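The Night Train to Valderrama

by Timothée Baudry
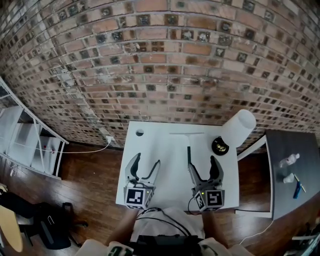 The little white table by the brick wall.

Hugo Barbier had wanted to ride the night train to Valderrama ever since he was nine years old, and now he was fifty-three and standing on the platform at Budivar with a ham sandwich in each coat pocket, and the train was right there! It was green. In all the drawings he had made as a boy it had been red, but green was better, green was wonderful, and he couldn't believe he had ever thought otherwise.

"You getting on?" said the conductor.

"I am," said Hugo. "I'm getting on."

He had seat 158, by the window, facing backward. The ticket had cost him 187 crowns and he would have paid double. The seat was blue plush, rubbed bald on the arms by eighty years of elbows, and there was a brass hook for your hat and a smaller brass hook below it that he decided must be for a child's hat. He hung his hat on the big one. Then he took it down and tried the small one, and it held there too.

Across from him sat an old woman with a cello case strapped into the seat beside her. She had bought the cello its own ticket, and she showed it to him. It was made out to Mrs. Droltard, and her own was made out to Mrs. Droltard as well, and the conductor had punched both of them without a word.

"Do you play in Valderrama?" Hugo asked.

"I used to play on the train," she said. "There was a dining car then. They had four of us squeezed in at the end by the kitchen, and on the curves the viola player slid into the soup cart. Every night, same curve. He never learned to brace his foot."

Hugo laughed so loudly that a man farther up the car turned around. He gave her one of the ham sandwiches. She unwrapped it on her knee and ate it in small, quick bites, looking out at the last lamps of Budivar going by.

The thing about a night train (he had read this in a library book, the same one he had checked out so often that they finally let him keep it) is that you feel the country before you see it. You feel the long flat pull of the beet fields. You feel the bridge at Pivix, when the sound drops out from under you and the whole car seems to hold its breath over the river, and then the far bank comes up and the wheels start talking again. Hugo had read that page maybe a hundred times, and when the sound dropped out he grabbed the arms of his seat with both hands.

"Pivix," he said.

"Pivix," said Mrs. Droltard.

They were quiet for a while after that. Somebody up the car was peeling an orange. The heater under the window ticked, and there was a smell of wool and dust that Hugo had not known to imagine and now would not have traded for anything.

"What takes you to Valderrama?" she asked.

He thought about how to put it. His father had worked on this line, coupling cars in the Budivar yard, and had never once ridden it to the end. He had always meant to take Hugo. First it was going to be the summer, and then it was going to be the fall, and then it was a good many years of going to be. He had kept a timetable folded in his wallet, and when Hugo was given the wallet, in a paper bag, with the keys and the reading glasses, the timetable was still in there. Every departure was wrong by then. Hugo had it in his shirt now.

"I wanted to see where it goes," he said.

She seemed to think this was a fine answer. She brushed the crumbs off her skirt, leaned over, and started undoing the buckles on the cello case.

"The curve is coming," she said. "After the water tower. Put your foot against the seat, there, that's it, hard. I can't play the whole waltz, my fingers won't do the middle part anymore, but I can play the beginning and I can play the end."

Hugo put his foot against the seat. The man with the orange had stopped peeling. Outside, the dark shape of the water tower went by, and the train began to lean, and she set the bow on the strings.

It was a big, swinging, cheerful tune, a tune with boots on! The car tipped, his hat swung out from its little hook, the cello case slid down the aisle toward the door, and Mrs. Droltard played straight through it with her chin up and her heel jammed against the floor. When she came to the part her fingers wouldn't do, she hummed it. Hugo didn't know the waltz at all, but he hummed too.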